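Stesevau adds maple board and soft shape blocks to its Rornthorpe range

10th March

Stesevau, the supplier of play and learning equipment for nurseries and primary schools, has added a maple work board and a set of soft shape blocks to its Rornthorpe range. Both can be ordered now through the Kincaid catalogue. Deliveries to schools begin this month.

The board replaces the painted tray sold under the same order code since the range was launched. It is made of joined maple planks with a clear, matt finish. Knots and variations in grain are accepted under the grading standard used by the company and are not treated as faults. The seams between planks are sanded flush at the works, and each board is checked by hand for raised edges before packing.

The product specification was written by Haiyan Gu, head of materials at Stesevau, after a trial in 11 nurseries which ended in October. Staff at the trial sites reported that the painted tray showed scratches within one term and that glare from its surface made it harder for some children to pick out the edges of the shapes. A pale, unpainted surface was chosen on the basis of those reports.

"The board has to stay flat and it has to be easy to wipe," said Haiyan Gu. "We looked at 3 timbers and maple moved least in a heated classroom. It costs more than the birch we tested, and the price of the set reflects that."
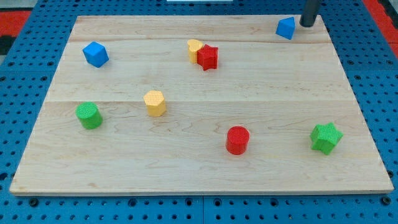 Maple board from the Rornthorpe range with soft blocks, including a blue cube.

The blocks are cut from closed-cell foam and coloured throughout, so that a worn corner does not show a different shade underneath. The range includes cubes and pointed prisms. Shapes are sold as a mixed set or singly as replacements. The foam is light enough for a child to lift with one hand and makes little noise when dropped, a point raised by several schools with open-plan teaching areas.

Suggested activities are set out in a printed guide by Boyang Li, who advises the company on early mathematics. The guide covers sorting by colour, sorting by shape, turning a solid to find a matching face, and describing position using words such as "behind", "beside" and "near the edge". No written work is required of the children.

Cleaning is by damp cloth and mild soap. The board should be dried at once and stored flat, away from radiators. It should not be soaked or put through a dishwasher. The blocks may be washed in warm water and left to dry in air.

A set of one board, mixed blocks and the guide is priced at £178 before VAT. Replacement boards and blocks are listed separately. Schools holding the earlier painted tray may continue to use it with the new blocks, and spare parts for the tray will remain on sale for 2 years.

Trade and school enquiries: Guoqing Cao, sales office, Stesevau.
Press enquiries and requests for review sets: Baoshan Xiong, press office, Stesevau.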